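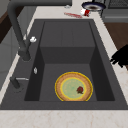 Setting pass and fail rules for simulated sink tasks

Applies to all kitchen scenes in the Drarno task set. Maintained by Sayaka Hosoda, Gikport.

These steps explain how to write the rule sheet for a task in which a robot lifts an object out of a sink, or puts one into it. A sheet must be complete before any episode is scored. Episodes scored under a draft sheet have to be scored again.

You will need the scene file, write access to the Fallahi rule store and a second person to check the sheet. The checker must not have built the scene.

Step 1. Name the target and its support

Write down the object to be moved and the surface it starts on. Use the object names in the scene file. Do not use colours as names, as textures are changed between runs and a "red cup" may not be red in the next one.

If the target starts on a dish, the dish is the support. The sink is then the container, and is listed separately. Much of the disagreement between scorers in the December review came from sheets that treated the two as one thing.

Step 2. Fix the boundary of the sink

State where the sink ends. The default boundary is the inner edge of the basin at the height of the rim. The flat deck that carries the tap is outside it. An object that comes to rest on the deck has left the basin but has not reached the counter, and the sheet must say how that is scored. The Drarno default is partial credit.

For a sink with two basins, name each one and give it its own boundary. The divider belongs to neither.

Step 3. List the fixed parts

Record every fixture within reach of the arm, including taps, levers, pumps and buttons. For each one, enter one of these codes:

F – contact is a fail
L – contact is logged, no effect on the score
N – contact is ignored

Taps are F in all sink tasks. Buttons set into the deck are L unless the task asks for them to be pressed. Window rails and tiles are L. N is kept for the countertop and the basin floor.

Step 4. Set the hold condition

A lift counts when all four conditions are met in the same time step:

Both fingers are in contact with the target.
The target has no contact with its support.
The target has no contact with the container.
The target's speed relative to the gripper is below the limit in the scene file.

The conditions must then hold for 60 steps in a row. If any of them breaks, the count returns to zero. Do not score a lift from a still. With the fingers down at an item on a plate in the basin, as in the view below, a render cannot settle whether there is contact. Take it from the contact log.
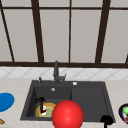 Step 5. Deal with objects that block the view

Large objects near the front of the sink can hide part of the basin from the scoring view. A sphere standing in front of the plate is enough to do it. The rule is as follows:

a) If the target's centre is hidden, the scorer may not use the image as evidence.
b) If only the support is hidden, the image may be used for the target, with the flag "support hidden" set.
c) Moving the blocking object is neither rewarded nor penalised, unless it falls off the counter. That is a fail.

Step 6. Add the rule for a second gripper

Where the scene has two grippers, name the active one. The other must keep outside the basin boundary for the whole episode. Contact between the grippers ends the episode and is entered as a fail, whatever state the target is in.

In handover tasks both are active. Use sheet type H and skip this step.

Step 7. Check and lock the sheet

Send the sheet to the checker with 54 recorded episodes. Both people score all of them without conferring, then compare. Any episode with different results points to a rule that needs rewording. Change the rule, never the score, and run the comparison again from the start.

When the results match, set the status to Locked in Fallahi. Prorkgate picks up locked sheets overnight. Later edits need a new version number, and old episodes keep the version they were scored under.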